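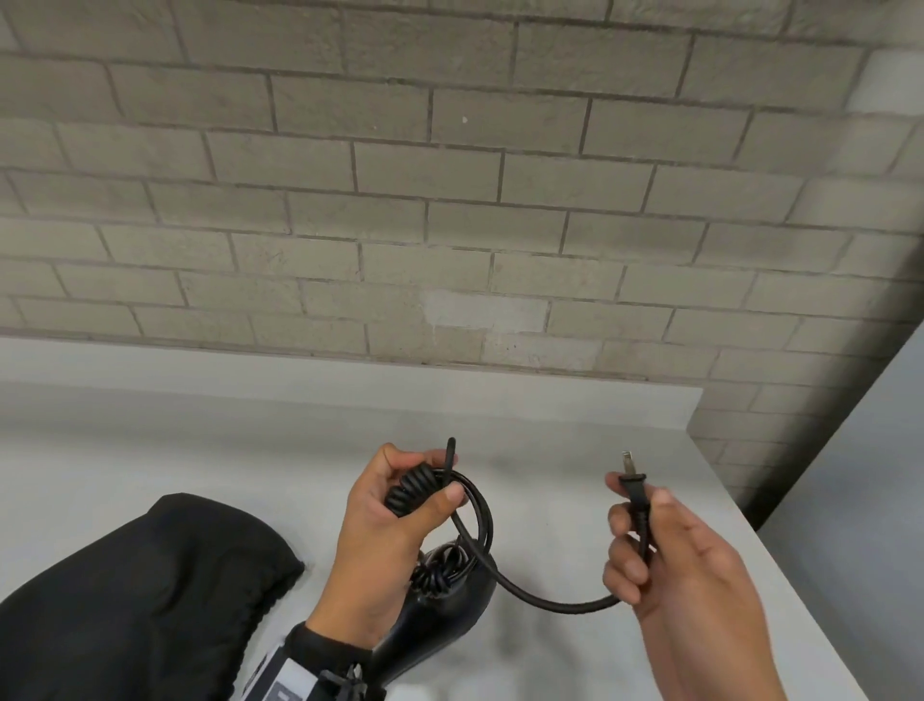

Toltero signs Stedberg creator Darnell Obi for second video series

Toltero has signed the online video creator Darnell Obi to write and present a second series of Short Notice, his programme on independent musicians and their home studios. Filming begins in Stedberg in March.

The first series was released on Obi's own channel, which he started while working as a sound technician at the Faler Theatre. Under the new agreement Toltero will handle production, subtitling and advertising sales. Obi keeps editorial control and ownership of the channel.

Series 2 will run weekly, with a new episode published at 6 pm. Each episode covers one musician and is recorded over 3 days. An audio version will be issued at the same time – without the studio footage – for podcast listeners.

"Darnell writes and cuts his own material, and the contract leaves that in place," said Bernadette Ambrose, head of talent at Toltero.

Obi remains represented by Okafor Management for live appearances. Requests for interviews and preview episodes should be sent to the Toltero press office.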